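Review: Trumetum veneered work table, after seven months of use

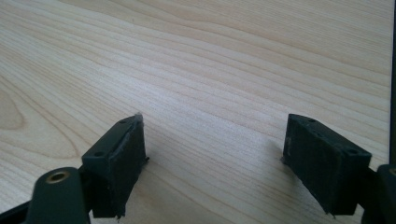 The table replaced a painted bench top in a shared workroom, where it gets used for sorting, cutting, packing and the occasional lunch. I ordered it in September from Dalgleish, in the middle of the three sizes, with the standard steel legs. The veneer is a pale cream to beige with a low sheen, and each top is different, so the product page can only give a general idea. Mine has fine, gently wavy grain that runs tight and closely spaced over part of the surface and then bends into a long oval knot pattern with concentric rings. I would class that as an attractive feature. Buyers who want straight grain should ask before ordering, as Dalgleish does not sort the tops by figure.

Assembly

Two people, one hex key (supplied) and one Phillips screwdriver (not supplied). The legs attach to pre-fitted plates on the underside and the bolts started by hand without trouble. One of the leveling feet had a damaged thread. Jessie Sutherland at Dalgleish sent a replacement, and it arrived within the week. The instruction sheet shows the cross rail fitted last. Fit it before the final tightening of the legs, or the holes will not line up.

Surface

The factory coat is a water-based lacquer. I left coffee, machine oil, white vinegar and isopropyl alcohol on a spot near the back edge for one hour each. Coffee, oil and vinegar wiped off with a damp cloth. The alcohol left a dull patch that is visible at a low angle and has not improved. Anyone who cleans with alcohol as a matter of routine should use a mat or look at a laminate top.

Scratch resistance is average for a veneer. Cardboard boxes dragged across it leave nothing. A steel rule pushed edge-down leaves a fine line. The sheen is low enough that an overhead lamp does not produce a hard reflection, and small pale parts are the only things that are difficult to find on it – a darker tray fixes that.

Stability

With the feet set and locked, there is no rock on a concrete floor. Side-to-side stiffness is good. Front-to-back is weaker, and hand sawing at the front edge produces visible movement. Manolis Bakalis, who shares the room, added a second rail from the Zokora accessory range to his own table of the same model and reports that the movement is much reduced. I have not bought the rail. It costs 94 and I do very little sawing.

Edges and underside

The edge banding is the same species as the top and the joint is tight on three sides. On the fourth there is a short section where glue has squeezed out and been sanded flush, leaving a slightly darker line. The underside is sealed but not finished to the same standard, and it will catch on a sweater.

Price

I paid 171 for delivery on top of the table itself, which is high for a flat-packed item. Collection from the Dreradport depot is free.

Recommended for assembly, sorting and packing work. Not recommended for heavy hand tool use without the extra rail, or for any job that involves solvents.

Updated Tue 12 April: the replacement foot is holding, and there is no lifting at the edge banding.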